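Evetti Bedding Set, v2: README

Two hand-held grippers, one kind of job, a lot of laundry. We recorded this set to settle an argument over whether the Flalero fingers or the Kikier fingers are better at picking up cloth. The argument is still going, but now it has data.

What's in it

Each episode is one attempt at a bedroom chore: straighten a sheet, fold a blanket, move a pillow to the head of the bed. There are 21 homes, and none were tidied first. We asked people to leave things alone, and they took us at our word. Both grippers use the same wide-angle camera and the same mount, so the fingers sit low in the picture and the edges of the room bend. 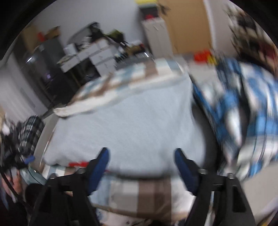

Fast turns smear. We kept those episodes, because a wrist that never moves quickly doesn't belong to anyone making a bed. If your model is delicate about such things, filter on the blur score in column 8 of the index. Episodes where the camera came unplugged are gone, along with one where the operator stopped to answer the door and stayed there.

Known problems

Soft pads wear down, and a worn pad makes a good gripper look clumsy. Pad age is logged from August onward. Before that, guess.

Grip width drifts on the Kikier after long sessions. Run the Oyelaran calibration script before comparing widths across sessions, then run it again, as the first pass likes to report success early.

Fitted sheets are underrepresented. Operators kept choosing something else.

Last updated May 21, 2020. Report bad labels with the episode number and the timestamp.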